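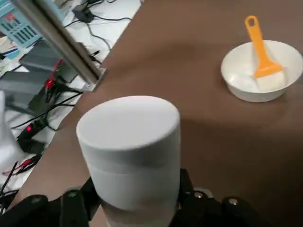 Figure 1. A white cylinder with a smooth top and a faint seam partway down its side.

Round All the Way Up: Cylinders in Everyday Life
Term project report, Design and Materials
Handed in 30/06/2022

Why I chose this

I started with a tin of tomatoes. I was supposed to be thinking of a project on bridges, and I had the tin in my hand waiting for the pan to warm up, and I wondered why it was round. Square tins would fit the cupboard so much better! Then I looked along the shelf and saw that almost everything I was going to eat that week came in the same shape, and by the time the onions had gone brown I had dropped bridges altogether.

My question for the project was: why do people keep making cylinders when boxes stack and pack more neatly? I looked at it in three ways: some simple geometry, a set of paper column tests at my kitchen table, and visits to places in and near Hetside where cylinders are made, filled or lived with.

The geometry part

A circle holds more area than any other flat shape with the same distance round the outside. I had been told this at school and had never really believed it, so I tried it with string. I tied a loop 30 cm long, laid it out as a square on squared paper and drew round it, then laid it out as the best circle I could manage. The circle came out more than a quarter bigger. I did it again because I thought I had let the string slip, and it was the same!

For a container this means that a round wall uses less metal or card than a square one of the same height and volume. The difference on one tin is tiny. On a whole lorry of tins it is a lot of metal.

The catch is packing. If you put circles in neat rows, a bit over a fifth of the floor is wasted in the gaps. If you shift every other row sideways so that each tin sits in a dip, the waste drops by more than half, though the edges of the crate get awkward. I spent a whole evening doing this with coins and it is surprisingly hard to stop.

The paper column tests

I made columns from plain printer paper, all the same height, each from one sheet with the same overlap and the same tape. The shapes were triangle, square, hexagon and round. I stood each one on a flat board, put a light tray on top and added bags of sand slowly until the column gave way. Each shape was tested several times with a fresh sheet.

The round column won every time. My best one carried 2000 g before it went, and I had honestly run out of sand bags in the first attempt and had to go and fill more. The triangle was the weakest, with the square next. The hexagon did much better than I expected and was sometimes not far behind the round one.

What I liked most was how they failed. The square columns started to bulge in the middle of a flat side, and then a corner creased and the whole thing folded. The round ones showed nothing at all, and then a little diamond-shaped dent appeared and the tray was on the floor. In a round column every part of the wall shares the load in the same way. In a square column the corners do most of the work and the flat parts are lazy.

Two things may have spoiled my results. The tape makes a stiff strip down one side, and my tray was probably never quite level. If I did it again I would cut the top edges with a proper guillotine, as scissors leave a wavy edge and the load then sits on the high spots.

Visit to Stalex

Stalex makes cardboard tubes for posters, carpets and fabric, and the people there let me spend a morning on the workshop floor, which was brilliant. I had imagined a big sheet rolled up like a carpet. The tubes are wound from narrow strips that go on at a slant, each layer covering the joints in the one beneath, with glue between. The tube comes out in one endless length and a saw travels along with it while it cuts.

If you look closely at a kitchen roll tube you can see the slanting joint going round and round. Peel along it and the tube turns into a long ribbon. I must have thrown away hundreds of these in my life without noticing.
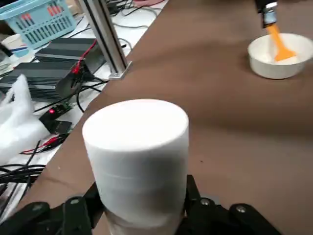 Why does a drinks tin roll in a straight line when a paper cup rolls in a curve?
A tin is the same width at both ends, so both ends travel the same distance with each turn. A cup is wider at the mouth, so the wide end goes further each time and the cup swings round its narrow end.

The bakery

Arabzadeh is the bakery at the bottom of our road. They bake a tall round loaf in a lidded tin, and I asked why they bother when square loaves are easier to slice for sandwiches. The answer was crust. A square loaf browns first at the corners, where heat comes in from two sides, and a round one colours evenly all the way round. It is also easier to get out of the tin, with no corners to stick in. I took a slice home for research and I can report that the crust was very even and very good.

The water tower at Skelen

My last visit was to the old water tower at Skelen, a short bus ride away. Water pushes outwards on the walls that hold it, and harder the deeper you go. A flat wall bends under that push. A curved wall is simply stretched, evenly, like a hoop on a barrel. The tower has iron bands round the tank, and they are set closer together towards the bottom, just where the push is greatest. I stood underneath grinning at them for ages.

The sign by the gate says the tank was last repainted in 2000, and that it opens to visitors each July. I would love to go back and see the inside.

What I found

Cylinders save material, spread loads evenly and hold pressure well. Boxes win on shelves and in lorries. Milk cartons and cereal boxes have little pressure inside and a long way to travel, so square makes sense for them, while fizzy drinks would bulge the sides of a square can.

If I had more time I would test taller columns, as I think a very tall tube would lean over and buckle like a ruler before its wall ever dented. I have kept the leftover paper and the sand bags for exactly that.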